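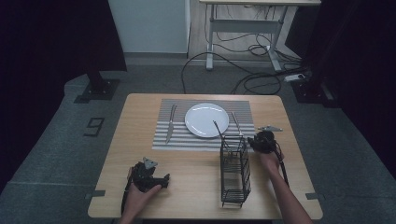 A plate, a striped placemat and a wire utensil caddy on a light wood-grain table.

Keeping an Everyday Table in Good Shape

Tables take more abuse than any other furniture in the house. They get hot dishes, homework, spilled juice, bags of groceries and the occasional hammer. Most of the wear can be slowed down with ordinary supplies. These tips cover cleaning, marks, placemats, flatware and wobbly legs, in the order people usually write in about them.

Daily wiping

Wipe crumbs off first with a dry cloth or your hand. If you go straight in with a wet sponge, you push grit around and it leaves fine scratches that show up under a ceiling light.

For a sealed wood or laminate top, use a soft cloth wrung out in warm water with a drop of dish soap. Go over it again with plain water, then dry it. The drying step is the one people skip. Water left along a seam or at the edge works its way in and swells the material underneath, and once an edge has puffed up there is no flattening it.

An oiled or waxed table wants less water than that. A barely damp cloth is enough, and soap only when something is stuck.

Skip the following on any finished wood:

Scouring powder
Green scrub pads
Straight vinegar
Ammonia window cleaner
All-in-one disinfecting wipes, except in an emergency

Wipes are convenient, but used every day they dull the finish in patches. You will see it first at the spot where the same person sits every night.

Sticky film

If the surface feels tacky even after cleaning, you probably have a buildup of old polish or hand grease. Mix a teaspoon of dish soap into a quart of warm water and work in sections the size of a sheet of newspaper. Change the water when it turns gray. Two passes may be needed. Test under the table first if you don't know what the finish is.

On an old shellac finish the stickiness can come from the finish itself going soft. Soap won't cure that. Stop and get it looked at before you rub through to bare wood.

White rings

A white ring is moisture or heat trapped in the finish. Leave it overnight, as fresh ones sometimes fade without help. If it's still there in the morning, lay a clean cotton dish towel over the ring and press with a warm, dry iron for a few seconds. Lift, look, repeat. No steam. Keep the iron moving and keep the setting low.

For a stubborn ring, rub in a little petroleum jelly, leave it for eight hours and wipe it off. Mayonnaise does the same job and smells worse.

Dark rings are another matter. Those mean water got through to the wood. You're looking at sanding and refinishing that area, or a well-placed bowl of fruit.

Scratches

Light scratches on a wood finish can be hidden with a wax filler stick in a matching color. Buy one shade lighter than you think you need – going darker later is easy. Work across the scratch, scrape off the extra with an old plastic card and buff.

On laminate, wax sticks don't hold well. A laminate repair paste is better. The hardware store in Stutstead sells small tubes of it next to the caulk, and most hardware stores will have something similar.

Placemats

Placemats do more for a table than any polish. Pick ones that lie flat and that you are willing to wash.

Cotton mats can go in the machine on cold. Pull them square while they're damp and dry them flat, or they'll curl at the corners. Striped and woven mats show it badly if they dry crooked. Press from the back if you care to.

Vinyl and woven plastic mats should be washed in the sink and dried on both sides before they go back on the table. Trapped water under a plastic mat is a common cause of white haze. Don't leave plastic mats in the same spot for months either. Some kinds have softeners in them that react with the finish and leave a print of the mat behind.

Store mats flat in a drawer or clipped together on a pants hanger. Rolled mats stay rolled.

A placemat is not a trivet. Anything straight from the oven needs a real trivet, cork or wood, with feet if you have it.

Plates that leave gray marks

Gray lines on a white plate look like scratches, but most of them are metal rubbed off the flatware. Make a paste of baking soda and water, rub with a soft cloth and rinse. If that doesn't move them, use a cleanser made for cooktops, lightly, and wash the plate well afterward.

If new marks come back within a week, the glaze is worn. The plate is still fine for toast. Check for cracks in the glaze that have gone brown, and retire any plate that has them.

Flatware and caddies

Stainless steel spots when it dries slowly. Take it out of the dishwasher as soon as the cycle ends and run a towel over it. Rust freckles on knives are common, since knife blades are usually a harder steel that stains more easily. Rub them with a damp cloth and baking soda. Never leave knives sitting overnight in a wet basket.

A wire caddy is a handy way to keep utensils on the table, and it lets air through. A few points on using one:

Wash it once a week. Dust and cooking grease settle on the thin wires and then stick there. An old toothbrush gets into the corners.

Look at the bottom. Coated wire chips where it rubs, and a chip turns into a rust spot, then a rust ring on the table. Dab chips with enamel touch-up paint and let it cure for a full day.

Put felt or rubber dots under the feet. Bare wire slides, and it scratches when it slides.

Tall things make a light caddy tippy. Put the heavy pieces in first, spread out, and keep long items like chopsticks and skewers toward the middle if you can. If they fall through the gaps, line the bottom with a piece of shelf liner cut to fit.

Wobbly tables

Find out whether the floor or the table is at fault. Turn the table a quarter turn. If the wobble goes away or changes legs, it's the floor.

For a floor problem, use stick-on felt pads in different thicknesses. Folded cardboard works for one dinner and then packs down.

For a table problem, flip it over on a blanket and check the bolts. Most factory tables have a corner bracket with one or two bolts at each leg, and these work loose over a year or so of being dragged. Tighten them a little at a time, going around all the legs, and then around again. If a bolt spins without gripping, the insert has stripped. Pack a screw hole with wooden toothpicks and wood glue, let it dry overnight, snap them off flush and drive the screw back in. Threaded inserts have to be replaced with the next size up.

Lift tables when you move them. Dragging racks the joints, and on carpet it's even harder on the legs than on a hard floor, because the feet catch.

Tables on carpet

Carpet gets crushed under the feet. Shift the table an inch or two every couple of months. To raise a dent, set an ice cube in it, let it melt, blot, and tease the pile up with a spoon. Try a hidden corner first if the carpet is wool.

Under a dining table, vacuum twice as often as in the rest of the room. Dark carpet hides crumbs well enough that you may not notice until the ants do. For dropped food with sauce on it, lift with a spoon from the outside in, blot with cold water, and leave the hot water alone until you know the color is out.

Sanding a worn top

If a solid wood top is past wiping and waxing, start no coarser than 120 grit and finish at 200 or a little above. Sand with the grain. Check first that it's solid wood – look at the underside and the edge, and see whether the grain lines carry over. Veneer is thin, and printed wood-grain surfaces can't be sanded at all.

Rounded corners should be done by hand with the paper folded in thirds. A power sander will flatten a curve in seconds.

Wipe off all dust with a barely damp rag before any finish goes on, and let the first coat dry for as long as the can says plus a few hours if it's December and the garage is cold.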